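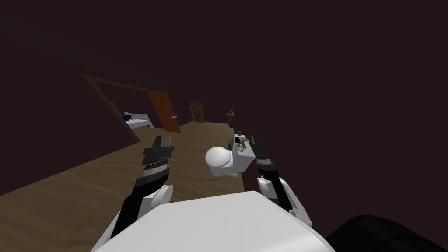 Mali Ellis wrote to us that her Skastar receiver kept losing lock every time a strong neighboring station came on the air, and that widening the filter only made it worse. She was right to leave the filter alone after that, and the steps below should get you going too.

Setting the channel filter

1. Open the Filter page and choose Low-pass. Take your time here, the other types have their own chapter!
2. Set the length to 37 taps. It's a comfortable place to start, and you can always come back to it.
3. Set the stopband attenuation to 20 dB and press Apply.
4. Watch the spectrum for a little while. If the neighbor still pokes through, raise the length to 104 taps and apply again.

Note: A longer filter adds delay, so please rerun the timing setup afterward (it only takes a moment).

Caution: Don't go over 568 taps. The receiver will drop samples, and you'll have to restart it.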